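In praise of the worn pad: why collection programs should spend less time counting

By Renu Dixit

Programs that gather demonstrations for learning systems are usually judged on one number, the count of examples delivered. Funding agreements are written around it, and staff are assessed against it. It is my view that this measure, used alone, has begun to harm the work, and that organizations such as ours should be prepared to report something less flattering.

During the winter term the Bument laboratory delivered 1,702 demonstrations of household handling tasks, most of them made with hand-held grippers at a single table. The total satisfied our agreement with Privham. A later review by Narendra Rathore found that 217 of those demonstrations differed from one another in almost nothing. The same object had been lifted from the same spot, by the same operator, at the same unhurried pace. A model trained on them learns a great deal about one afternoon.

The operators were not at fault. They had been asked for volume, and volume is most easily reached by leaving the table as it is and repeating the motion. Any supervisor who sets a daily target of 20 accepted recordings per task, as I did, should expect to receive 20 recordings that resemble each other.

I would argue for three changes in practice. The first is that variation be planned and written down before a session begins. The position of a bin, the way a packet is standing and the hand used to reach for it should all be recorded as part of the task. Ilze Adomaitis has kept such a sheet at Tiwari for two seasons, and her smaller collection of 600 demonstrations has been more useful to our own group than the larger set we made ourselves.

The second is that hesitant and awkward attempts be kept. Current acceptance rules at most sites, ours included, discard a recording in which the operator misses a grasp and tries again. Yet recovery from a poor grasp is precisely what a deployed arm will need. Tuấn Tiêu has objected that such recordings teach bad habits, and the objection has some force. My answer is that they should be labelled with care and used with judgment – a matter for the people doing the training, who cannot make the choice if the material has already been deleted.

The third concerns equipment. Finger pads fray, and the gripper that opens a collection in September does not hold quite as it will in December. Many laboratories treat this as a nuisance and leave it out of the record. The condition of the pads belongs in the notes for each session, along with the date they were last changed.

None of this is costly. It asks for a slower day and a lower total, and for a funder willing to accept both. Poonam Rana at Borkton has agreed to a trial on those terms for the coming year, and I hope others will consider the same.

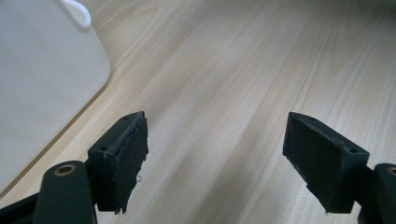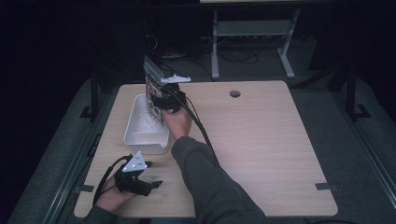 Hand-held grippers at the collection table, Bument laboratory.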